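Looking After the Utensil Drawer, Section 4: Handles, Holes and Hanging Up
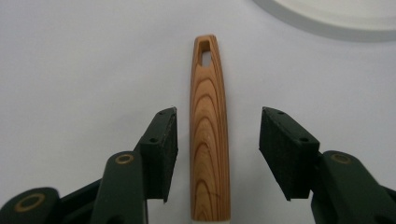

Skundemside Shared Kitchen | Utensils and Small Kit Team

Filed under: Kitchen Guides > Set-up > Utensils

Right, this is the section where I get to talk about the hanging rail, which is my favourite bit of the whole kitchen (I know, I know). If you've done section 3 you'll have an empty drawer and a heap of utensils on the worktop. Leave the knives where they are, they have their own section and their own rules.

What we're after are the ones like the wood-look one at the top of the page, with the printed grain up the handle and a slot near the tip. I'm very fond of those handles! The grain is only a printed finish though, so please treat it as a finish and keep your oils and waxes for the chopping boards.

Before you start

You'll want a bowl of warm water, washing-up liquid, a soft cloth, two tea towels and the rail kit. We use the Bomisness rail, the 800 mm one, with its own hooks. If you've inherited a Zawadzka rail from the old kitchen it'll do the job, but the hooks don't swap between the two, so keep them in separate tubs.

Sorting

1. Pick out everything with a hole or slot in the handle. That's your hanging pile.

2. Run a thumb along each handle. Any crack, lifting edge or sticky patch and it goes in the "look at later" tray. I used to skip this and ended up doing the whole lot twice.

3. Look at where the handle meets the working end. Old batter loves a join, especially where a coloured handle meets something pale and you've told yourself it's only a shadow.

Washing

4. Wash by hand in warm water, working from the handle down. Use the soft cloth on any printed finish. The green scourer will take the pattern off and you'll be left with a sad blotchy stick.

5. Pull a twisted corner of the cloth through the hanging slot, in one side and out of the other, a few times. You'll be amazed what comes out of there.

6. Lay everything flat on a tea towel and leave it for 40 minutes, then turn it all over and dry off whatever's left with the second towel.

CAUTION: Don't stand printed handles in a jug of water to soak overnight. I did this with a whole batch in March and the ends came up cloudy.

Putting up the rail

7. Hold the rail where you think you want it and pretend to cook for a minute. Can you reach it without leaning over the hob? Good. Mark the wall in pencil.

8. Check there's at least 100 mm between the rail and the shelf above it, or you'll be scraping your knuckles every time you unhook a ladle.

9. Fix the brackets using the screws in the kit, click the rail in and give it a firm tug downwards.

10. Slide on 8 hooks. The kit has more in the bag, but a crowded rail clatters and things get knocked into the sink.

Note: on tiled walls use the Hirnarmont pads that came with the brackets. Peel, press, and leave them overnight before hanging anything.

Hanging

11. Heaviest things go nearest the brackets, lighter ones towards the middle.

12. Put the hook through the slot and let go gently. If the slot is a long one, the handle may settle a bit to one side. It's fine, mine all do it.

13. Face everything the same way. This is pure fussiness on my part, but it does make the rail easier to grab from when your hands are full of dough.

CAUTION: Never hang anything directly above a lit burner, handle or no handle.

Anything still in the "look at later" tray gets dealt with in section 5, along with the whisks.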